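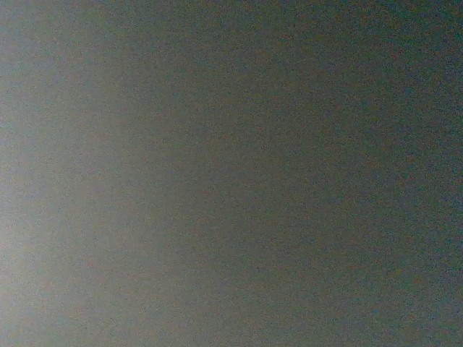

Section 4. Placing the Grirance humidity monitor and reading it without fooling yourself

Read this section before you stick anything to a wall. The quick card in the box says the Grirance is "ready in seconds." It will show a number in seconds, yes. Whether the number means anything is another matter, and most of the support mail that reaches us comes from people who believed the first one they saw.

The section covers the base unit and the two remote sensors. Pairing with the Rarnuvari phone app is in Section 6. You don't need the app for anything described here, and we would leave it alone until the sensors have settled.

4.1 Before you start

Take the sensors out of their bags and pull the battery tabs. Put both sensors and the base unit side by side on a shelf, out of the sun, with a hand's width between them. Leave them overnight.

In the morning, write down all three readings. They won't match. Sensors in this price range never do, whatever the carton says. What you want to know is how far apart they are, so that later you don't go looking for a damp problem in the back bedroom that is only the difference between two cheap parts.

Note: If one sensor is far out of line with the other two, swap its battery and repeat the night. If it is still far out, send it back to the shop. Don't try to correct a large error with the offset menu in 4.5.

4.2 Choosing a spot

1. Pick an inside wall first. Outside walls run colder in winter, and air right up against a cold wall reads more humid than the room does.

2. Mount the sensor at chest height.

3. Stay clear of radiators, vents, kettles, shower doors, fish tanks and drying racks.

4. Leave open space on both sides. A sensor behind a curtain measures the curtain.

5. Live with the spot for a few days before you use the adhesive pad. A bit of painter's tape will hold it for now.

You'll find advice online telling you to put a sensor in every corner of every room. We don't see the point. Two sensors in sensible places that you look at will do more for you than a drawerful you don't.

Caution: The adhesive pad is strong and will pull fresh paint off with it. Wait until paint has fully cured, and check the paint maker's figure for that, not ours.

4.3 Mounting

1. Wipe the wall with a dry cloth. Skip the spray cleaners; the fumes upset the sensor for hours and the film weakens the pad.

2. Peel one side of the pad and press it to the back plate, keeping it off the three slots.

3. Peel the other side. Press the plate to the wall and hold it while you count slowly to 30.

4. Wait an hour, then hang the sensor on the plate. It should click. If it doesn't, the plate is upside down.

5. Press the button on the side once. The display blinks and shows the room reading.

If you would sooner use screws, the plate has two holes. Screws are not included. The Grodport version of the plate, sold before the name changed, has the holes in a different place, so don't drill from an old template.

4.4 The first few days

Ignore the arrows. The base unit draws a little up or down arrow beside each reading, and during the first few days it is comparing today with nothing. We asked for the arrows to stay hidden until there was something to compare. They didn't.

Ignore the smiling face as well. It appears whenever the reading falls inside the comfort band set at the factory, and that band takes no account of your climate, your windows or the temperature of the room. A smiling face in a cold house with wet windows is still a cold house with wet windows.

What you should do is keep a short paper log. Once in the morning and once at night is plenty. Write the reading, the temperature, and anything out of the ordinary: laundry indoors, a long pot of soup, six guests on Sunday. After a couple of weeks you'll have a better picture of the house than the app's graph gives you, and you'll know why the bumps are there.

4.5 Setting an offset

Only do this if you have a reference you trust. A second gadget from the same store is not a reference. Neither is the weather report, which tells you about the air outside, somewhere else.

The salt test is cheap and holds up well enough:

1. Put a bottle cap of table salt in a zip bag that is big enough for the sensor. Add a few drops of water to the salt -- it should look like damp sand, with no puddle.

2. Put the sensor in beside the cap. Don't let salt touch it.

3. Close the bag with some air in it and leave it at a steady room temperature overnight.

4. Read the sensor through the bag. It should show 75 percent.

5. Work out the difference. Hold the side button until OFS shows, then press to step up or down.

Note: The salt test checks one point on the scale. A sensor that is right at 75 may still be off at 37, and there is no menu for that. Treat the offset as a nudge.

Oddur Zoëga, who wrote the first edition of this manual, recommended repeating the test every month. Fung-ping Siu, who answers the support mail, thinks once a year is enough and that monthly testers mostly end up with salt in their sensors. We have gone with once a year. October suits most people, before the heating goes on.

4.6 When a reading looks wrong

Reading is stuck. Breathe gently near the slots. If the number doesn't rise within a minute, change the battery.

Reading jumps at the same hour each day. Look for a timer: heating, a fan, a dishwasher. Sunlight crossing the sensor will do it too.

Display shows two dashes. The sensor has lost the base unit. Move them closer and press both side buttons together. Range in the sales leaflet was measured across an open field, and your house has walls in it.

Display shows E22. Low battery. Rechargeable cells can bring this up even when full, so use ordinary alkaline ones.

High reading, dry-looking room. Believe the sensor for now and check it with the salt test before you argue with it. Then look behind the big furniture on outside walls.

Caution: This product does not detect mold, gas, smoke or leaks. The Bailly add-on sold alongside it claims to give a "mold score." It has the same humidity and temperature parts inside and works the score out from those two numbers. If you can smell mold, you already know more than the score does.

4.7 Cleaning and storage

Dust the slots with a soft, dry brush. No water, no canned air, no alcohol wipes. If you put a sensor away for the season, take the battery out and store it in a paper envelope. The plastic bag it came in can hold damp air against the part, and you'll get odd readings for a day or two when it comes out again.

Write the offset on the back of the sensor in pencil before you remove the battery. The setting is supposed to survive a battery change. In older units it sometimes doesn't.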